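Buying an Arm: Notes for Unit 4
Course pack, Introduction to Bench Automation

Read these before the lab. The Stakon brochure is in the shared folder and should be read second, preferably by someone who has already read these.

4.1 What is being sold

Stakon sells a desktop arm with a parallel gripper, a power supply, a teaching program called Limuvska, and a year of phone support. The brochure calls this a "complete manipulation solution." In plain terms, you get an arm and a subscription. The rival offer is from Sokano, who will sell you the arm alone and let you find out what else you needed.

Our working question for the unit is whether a small office or school lab should buy the Stakon package, buy the Sokano arm, or keep tidying its own desk.

4.2 The test task

The brochure leads with unloading a dishwasher. We will use markers and a cup. It is a duller job and a much better test. A marker is thin, round, light, and lies at whatever angle it pleases. The cup has an opening of fixed size and no sympathy. To put one in the other, the arm has to find the marker, close on it, turn it upright, and let go at the right moment. Vendors tend to talk at length about the first of these. 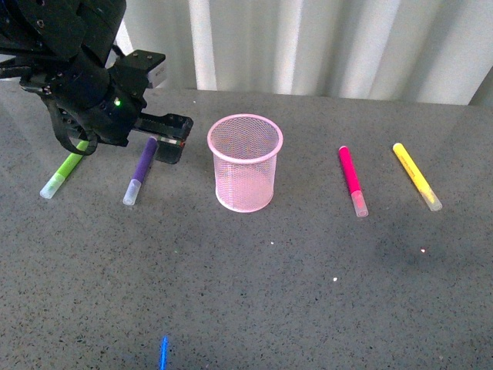
Count a trial as passed only if the marker ends up inside the cup and the cup is still standing. Limuvska counts a trial as passed when the gripper opens. Keep both columns in your log. The distance between them is most of what you will learn this term.

Things to record for each trial:
- marker color and which way the cap points
- where the fingers closed along the barrel
- whether you moved anything by hand (yes, nudging counts)
- seconds from start command to release

4.3 Reading the vendor's numbers

Stakon reports 541 successful picks. A pick, in the small print, ends with the object in the air. Nothing is said about where it went next. Ask for the number of attempts, the number of different objects, and who set them out.

The Sangkhawat report, also in the folder, is more useful and much less cheerful. Its authors ran 346 placements on a bench like ours and threw out none of the bad ones. They also moved the cup between runs, a step the brochure seems to regard as unsporting.

4.4 Cost, including the quiet parts

The price on page one is for the hardware. Support renews yearly. Spare finger pads are sold in pairs, and the pads wear - see the footnote the sales page links to in gray type. Add 20 minutes of setup to each session, and charge it at whatever your own time is worth. Students always put zero here. Please don't.

4.5 For next time

Run 70 trials per group and bring the full log, failures included. Write one page recommending a purchase or advising against it. "It depends" is an acceptable opening but must be followed by on what.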